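Tomates noires : bilan de ma deuxième année

17 septembre 2025 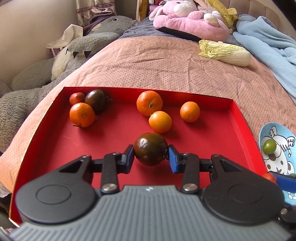
Une tomate foncée au-dessus du plateau rouge, le chou chinois derrière.

La saison se termine et j'ai arraché hier les derniers pieds côté mur. Je note ce que j'ai retenu pendant que c'est encore frais, surtout pour moi, parce que l'an dernier je n'avais rien écrit et j'ai refait les mêmes erreurs en mars.

Je cultive sur une parcelle de 62 mètres carrés, à vingt minutes de vélo de l'appartement. Le sol est lourd, il colle aux bottes jusqu'en avril et il se fend dès que le vent se lève. Cette année j'ai planté quatre variétés. Deux viennent de graines que je garde, les deux autres de Nnamdi Ogunleye, mon voisin de parcelle, qui avait semé beaucoup trop large et distribuait ses plants à qui passait devant sa serre.

Les tomates foncées demandent de la patience. Elles restent longtemps d'un vert brunâtre et on ne sait pas bien quand les cueillir. L'an dernier je me fiais à la couleur et j'ai ramassé trop tôt presque partout. Maintenant j'appuie avec le pouce près du pédoncule. Si ça cède un peu, je prends. Si c'est dur, j'attends deux ou trois jours et je repasse.

Le mois de juin a été difficile. Il a plu dix jours de suite et le mildiou est arrivé sur les pieds du fond, là où l'air circule le moins. J'ai coupé toutes les feuilles basses, jusqu'à la première grappe, et j'ai paillé plus épais. J'ai perdu trois pieds. Les autres ont tenu, avec des feuilles assez laides mais des fruits corrects.

Pour l'arrosage, j'ai abandonné le tuyau percé. Il se bouchait avec notre eau et je passais mes soirées à le démonter. Je suis revenu à l'arrosoir, deux fois par semaine, au pied, le matin. Les plus gros fruits ont quand même éclaté après l'orage de la fin août. Ceux-là sont partis directement en sauce.

La récolte a donné jusqu'à 4 kilos par pied sur la meilleure rangée. La rangée côté mur a fait nettement moins. Je pensais que la chaleur des pierres aiderait, mais la terre y sèche trop vite et les racines du figuier d'à côté prennent le reste. L'an prochain j'y mettrai des haricots nains.

Côté cuisine, rien de compliqué. Les tomates foncées sont moins acides que mes rouges habituelles, je les mange crues avec du sel et un peu d'oignon. Pour les conserves je préfère mélanger, sinon la sauce prend une teinte marron qui ne plaît pas aux enfants. J'ai rempli des bocaux trois week-ends de suite et l'étagère de la cave est pleine.

Le chou chinois est une autre affaire. Je l'ai essayé au printemps et il est monté en graines avant même de pommer. J'ai ressemé fin juillet, à mi-ombre, sous un filet à cause des altises. Je les surveille de près, les limaces aussi.

Il me reste à trier les graines. Je les laisse fermenter trois jours dans un verre d'eau, je rince, puis je les étale sur un filtre à café. Nnamdi utilise des assiettes et les décolle au couteau, il en perd la moitié. J'ai aussi un sac de fumier à étaler avant novembre, et la porte de la cabane ne ferme toujours pas.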